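Section 5. Dressing the table

Before you start

The table should be assembled, level and in its final spot before you put anything on it. If it still rocks, go back to Section 4. Folded cardboard under a leg is a habit, and you will be refolding it every Saturday.

A word about what decoration can do. The leaflet that used to ship with Vasunetti tables promised that flowers would "complete the room." We have taken that line out. Flowers on a table give you something to look at and something to move when dinner is ready. If you want the whole top for plates and homework, skip to Section 6 and lose nothing.

What you need

One filled pot, the kind with the artificial flowers already set in it
One small vase with a narrow opening
One loose bunch of artificial flowers
A dry cloth
Wire cutters, if the stems turn out too long (they often do)

The pot and vase in the Tilska set are sold together. Any similar pieces will do, and we doubt your guests could tell.

Placing the pieces

1. Wipe the tabletop with the dry cloth. Polish sprays make the surface slick, and a light vase will slide on it.

2. Set the filled pot down first. On a round table, keep it toward the far side from where you usually sit. The dead center is the usual advice, but a tall pot there ends up between you and whoever you're talking to.

3. Turn the pot until the largest heads face into the room. Artificial sunflowers have a front and a back, whatever the box says about "all-around beauty," and from behind you mostly get stem.

4. Stand the empty vase closer to the middle. Leave a hand's width of bare table around it.

5. Lay the loose bunch on the table beside the vase. Do not push it in yet. Spread the leaves with your fingers and bend each one slightly outward, as they come out of the packaging flat.

6. Pick the bunch up by the stems, just under the flowers. Holding it by the petals will loosen them sooner or later.

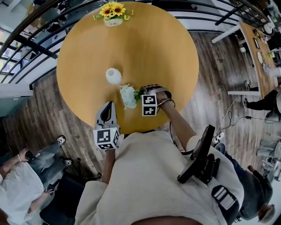 Fig. 7. White bunch laid beside the narrow-necked round vase, held at the stems. Potted sunflowers stay near the far edge.

7. Check the length. Hold the bunch next to the vase with the stem ends level with its base. The lowest leaves should sit above the rim. If they sit much higher, trim a little and check again.

8. Lower the stems straight into the opening. If they catch, take them out and squeeze them together. Twisting them in works too, but it scrapes the green coating off and you'll see the wire.

9. Step back to the doorway and look. Then sit in your own chair and look again. The second view is the one you will live with.

Note: White flowers next to yellow ones look fine in daylight. Under a warm evening bulb the white goes yellowish as well, and the contrast you paid for gets weaker. Try it at 7 p.m. before deciding you like it.

Note: Our Usivdale showroom adds a runner, two candles and a tray. We have tried this at home. There was no room for the salt.

Caution: Do not put water in the vase. The stems have wire inside, and wire rusts.

Caution: A small vase with a big bunch is top-heavy. Pour dry sand into the vase, up to 800 grams if it will hold that much, or choose a smaller bunch. The felt pads sold for this purpose protect the table – they do not stop anything from tipping.

Caution: Keep artificial flowers away from candles and hot dishes. "Heat tolerant" on a label is not a reason to test it.

Cleaning

Dust the flowers with a soft, dry paintbrush. A hair dryer on the cool setting is often recommended, and it does move the dust, mainly onto the table. Wipe the pot and vase with a damp cloth and dry them before you put them back. If the pot has lettering on it, go gently there. Printed lettering wears, and scrubbing will finish it off.

Color will fade in direct sun. The Mogensen range is labeled "fade resistant," and we would still keep it off the windowsill.

If the arrangement looks wrong

Looks crowded: remove the vase and keep the pot.
Looks bare: move the two closer together before buying a third piece.
Vase leans: check the table with a level first, then trim the stems.

Continue to Section 6 for chair glides and floor protection.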